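Sieving rice before washing, a short thread. Kitchen notes, mostly for my own reference. 1/8

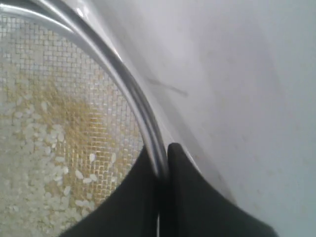 The routine is for rice that has sat in the bin a while. Dry sieve first, then wash. Bran dust turns to paste once water reaches it, and paste is slower to clear out of mesh than powder. 2/8

Tool is a round wire-mesh strainer with a rolled stainless rim and a fine square grid. White rice stays on top. Fines go through, or most of them do. A tan to golden film tends to hang on in the wires where the grain layer is thin.

Batch size: 400 g. More than that and the bottom layer stops moving. I tried the full bag once and got a heap that slid around as one lump. 3/8

Motion: side to side, short strokes, rim level. Tapping the rim with the heel of the hand works better than shaking. Shaking throws grains over the edge and you find them under the stove in December. 4/8

Rin Amano asked whether the powder is bran or starch. Can't tell by eye. Bran is usually darker and a bit oily between the fingers, starch is pale and squeaks. Mine is probably a mix. 5/8

Cleaning the mesh: dry brush from the underside, strainer inverted over the sink. Then cold water, also from the underside. Hot water gels the starch in the openings. Stray grains wedged in the grid come out with a toothpick. 6/8

After sieving I do 2 washes. Without it, 4 or 5 before the water thins out. It never runs fully clear and I've stopped waiting for that. 7/8

Tatsuya Kawaguchi says to skip all of it and buy rinse-free rice. Noted. The bin is still half full of the other kind. Next batch Friday, same strainer, bowl with a wider base. 8/8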